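Print this page | E-mail this page

# Bundel storage room floor notes

README, last touched March. Maintained by Peter Ševčík. Fix things as you find them.

## What this is

Working notes for the carpeted storage room at Jidetti. Tape marks, carts, scraps, what goes where. 491 rows in the log, one row per thing picked up, moved or re-taped. Not a full inventory. The inventory is Nito's and lives elsewhere, ask them.

## Contents

- `floor_log.csv` - the rows
- `marks.txt` - one line per tape mark, with last re-tape
- `old/` - notes from before the carts moved. Don't trust the spot names in there

## Floor

Dark gray speckled carpet, low pile. Smooth light gray floor along the back. Tape behaves differently on the two, so log which one you were on. Yellow tape for marks on carpet. Press it down hard, with a shoe if needed. It still lifts at corners.

Current state of the square: left and bottom sides fine, corner between them clean. Top edge there. Right piece is short and crooked, lifting near the upper corner, and the lower right is open. Needs redoing. Also scrap on the carpet, a torn bit of tape inside the square and a crumpled clear piece to the right of it.
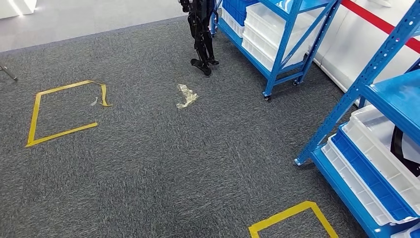

What counts as a scrap for the log?

Anything loose that weighs next to nothing and belongs in the bin: tape ends, film, label backing, zip tie tails. Bigger than a hand, log it as `wrap` instead. Cardboard is always `card` whatever the size.

## Columns

- `row` - running number, don't reuse
- `spot` - mark name or nearest cart
- `kind` - scrap, wrap, card, tape, cart, other
- `surface` - carpet or smooth
- `action` - binned, moved, retaped, left
- `who` - initials
- `note` - free text, keep it short

43 rows have no `surface`. Those are from before the column existed, leave them blank, do not guess.

## Carts

Blue perforated steel uprights, flat shelves, X brace on the side. Heavy stuff on the bottom shelf. Nothing hanging over the edge. If a cart moves more than a hand's width, log it as `moved` and say where to.

Hashmi boxes go on the cart nearest the door. They were on the floor all winter and people kept kicking them.

## Cleaning pass

Takes me 5 minutes if the carts stay put. Order I do it in:

1. Walk the carpet, pick up clear stuff first. Hardest to see, easier with the lights on full
2. Then tape ends
3. Check marks, press corners
4. Vacuum last. Go around the marks, not over, the brush head catches teh lifted ends
5. Bin out, new bag in 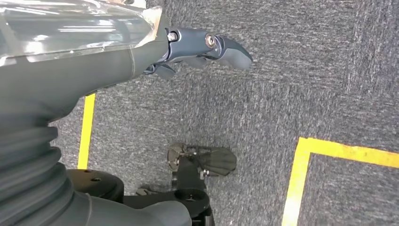

If a mark is more than half gone pull the whole thing up and start over. Patching looks bad and the overlaps lift first anyway. Pull slow and low to the floor so it comes up in one strip. Sticky residue: damp cloth, wait 60 seconds, rub. No solvent on the carpet please.

## Known problems

- `tape` and `scrap` get mixed up. A loose tape end is scrap. Tape still on the floor as part of a mark is tape
- Two people used the same initials for a while, see note column
- Spot names changed once. Mapping is at the bottom of `marks.txt`, mostly complete
- No weights recieved from Nito yet, so no weight column

## To do

- redo the yellow square, all four sides this time
- label the carts
- second bin by the smooth floor
- merge `old/` or delete it, undecided

Print this page | E-mail this page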